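Last updated: Wednesday, 4:40 p.m.

Kitchen robot rules get a first draft, simulation tests come first

Makers of two-handed kitchen robots would have to log a set number of simulated runs before a machine goes near a real counter, under draft rules put out Wednesday by Rutell, the trade group for home automation firms.

The draft runs 33 pages. Main points: every task gets tested in simulation first, failed runs get reported along with the good ones, and a hand that isn't working has to stay clear of the one that is. Hot cookware and blades are in a separate section, still unfinished.

"People were publishing their best run and calling it a result," said Ida Baumgart, who led the drafting. "We want all of them." 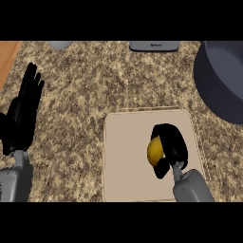 Under the draft a single pick-and-place task, one piece of fruit say, needs 96 runs with the object moved each time. Lighting has to change too. Firms must also state which counter layouts they used and keep the files for anyone who asks. Dropped objects count as failures even if the robot picks them up again, a point that got a lot of push back in comments.

Plalico and Stüber both said they'd follow the rules once final. Rarkance, which sells the simulation software many smaller shops use, wants changes. Benedito Pacheco, its head of testing, called the run count "fine for a lemon, way too low for a knife" and said the draft doesnt say how close a simulated kitchen has to be to a real one.

Baumgart agreed that part is thin. A working group of 16 firms will take it up in October.

Rutell got 163 comments on an earlier outline, most on reporting. Comments on the new draft are open now. No fines in it, the rules are voluntary, but members that sign on will have there test logs checked once a year.

Contact the newsroom | Copyright, all rights reserved | Back to top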